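Chapter 7
Folding and Storing Knitted Garments

In this chapter you will learn:
how knitted cloth behaves when it is folded
the names of the parts of a T-shirt used in folding instructions
the flat fold and the file fold
how to choose a fold to suit a shelf, a drawer or a parcel

Key words: hem, heat-set crease, rib, selvedge, shoulder point, side fold, stack

7.1 Why folding is taught

Chapter 6 ended with clean, dry garments on the airing rack. Between the rack and the wearer there is one more stage, and it is often rushed. A shirt that has been washed with care and then pushed into a drawer will come out creased, and may have to be ironed before it can be worn. In a household this costs a few minutes. In a laundry or a shop it costs wages.

Musyoka Waweru managed the linen room at the Koech guest house in Clurkville for many years. When he took over, staff T-shirts were rolled and kept in a deep chest. Workers looking for their own size pulled out everything on top of it, and the whole chest had to be sorted again each evening. He moved the shirts to open shelves, had them folded to one width, and placed each size in its own stack. The shelves held 486 garments, and the evening sorting stopped. We will return to his shelf plan in section 7.5.

7.2 How knitted cloth behaves

Most T-shirts are made of jersey, a light knitted cloth. The yarn runs in loops, so the cloth stretches easily, more across the body than along it. Woven cloth, such as that of a dress shirt, holds a sharp crease. Jersey tends to take a soft one, and small wrinkles can usually be smoothed out with the flat of the hand.

The same stretch causes trouble. If you tug one side of a shirt straight, the hem may be drawn out of line and the finished fold will lean. Smooth from the middle outwards, and press without pulling.

Printed shirts need a little more care. A thick print is stiffer than the cloth round it and will not bend in the same way. A fold pressed hard through the lettering may in time leave a line or a crack. Where you can, place the folds to either side of the print.

7.3 The side folds

Every method in this chapter begins in the same way. Lay the shirt flat on a clean table that is wider than the shirt. Stand at the collar end or the hem end, whichever you find easier, and keep to it. Smooth the body and check that the two side seams lie straight. Then bring in the sleeves so that they rest on the body.

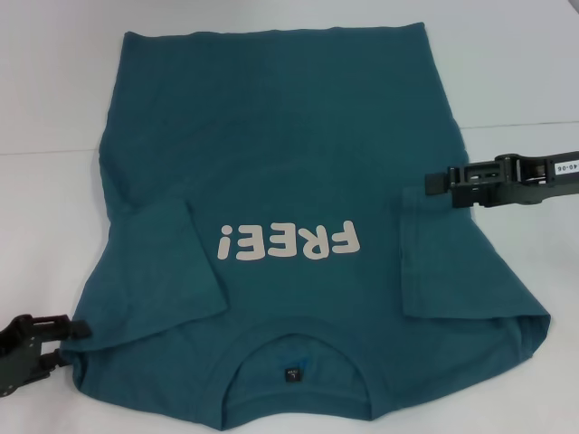

The shirt may be folded front up or front down. Front down is usual in shops, where the print or pocket must show on the finished parcel. Front up is quicker to check, as the collar and lettering can be used to judge the centre. For shelf storage at home either will do.

The distance between the side folds sets the width of the finished garment. Decide on this width before you begin and use it for every shirt in the stack. Dennis Masanja, who trains new staff at the Brustum laundry, has them fold against a card template for their first 2 weeks. After that most of them can judge the width by eye.

7.4 Finishing the fold

For a flat fold, bring the hem up to the collar and smooth once. A long shirt may be folded in thirds instead. For a file fold, fold the body again until it forms a small block that will stand on its edge in a drawer.

Before you read on

Take one T-shirt and one woven shirt from your own clothes. Fold each of them flat, place a heavy book on top and leave them overnight. Unfold them in the morning and write down what you see along each crease. Keep your notes, as you will need them for Exercise 3 in section 7.6.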